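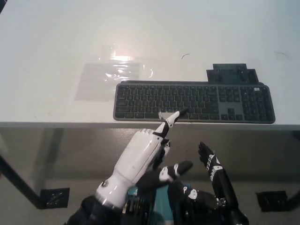 Drumero K2 inalámbrico: teclado de tamaño completo para puesto fijo

17 de agosto de 2022

El Drumero K2 es un teclado de membrana en formato completo, con bloque numérico, pensado para oficina. Lo compré en la tienda de Plikgate y lo he usado como teclado principal durante 30 días, sobre todo para hojas de cálculo y redacción de informes.

Construcción. Carcasa gris carbón con teclas negras. La zona de navegación y flechas va en un rebaje de un gris más claro, que ayuda a localizarla sin mirar. El peso medido con las pilas puestas es de 639 g. La carcasa flexa ligeramente si se presiona en el centro; durante la escritura normal no se percibe. En una mesa blanca mate el conjunto contrasta mucho y las pelusas se ven más sobre el tablero que sobre las teclas.

Teclas. Recorrido medio, tacto blando al final, sin holgura lateral apreciable salvo en la barra espaciadora. El Intro y el más del bloque numérico tienen una respuesta algo más dura que el resto. El ruido es bajo, con una excepción: la barra suena a hueco cuando se pulsa por el extremo izquierdo. Las leyendas no presentan desgaste tras el periodo de prueba.

Conexión. Receptor USB de 2,4 GHz, sin Bluetooth. Con el receptor en un puerto trasero del ordenador perdí pulsaciones en dos ocasiones. Con un alargador hasta el borde de la mesa el problema no se ha repetido. Al salir de reposo tarda cerca de un segundo y la primera pulsación a veces no se registra - molesto al introducir contraseñas.

Alimentación. Funciona con 2 pilas AA, no incluidas. El fabricante anuncia unas 800 horas de uso; no he podido comprobarlo y sigo con el primer juego.

Ocupación de mesa. En un tablero estrecho conviene medir antes. Con el teclado cerca del borde frontal no queda sitio para apoyar las muñecas, y el bloque numérico desplaza el ratón hacia la derecha más de lo deseable. Para quien no introduzca cifras a diario, el Amilow compacto es mejor opción, aunque sus flechas son de media altura.

A favor: bloque numérico completo, distribución estándar, bajo ruido.
En contra: sin Bluetooth, reactivación lenta, barra espaciadora mejorable.

Valoración: correcto para un puesto fijo. No lo recomiendo para transportar - ni por tamaño ni por rigidez.

Artículos relacionados
Amilow compacto: tres meses de uso
Reposamuñecas Awasthi de espuma densa
Alargadores USB y pérdida de señal a 2,4 GHz
Cómo limpiar un teclado de membrana sin desmontarlo
Plikgate: plazos de entrega y devoluciones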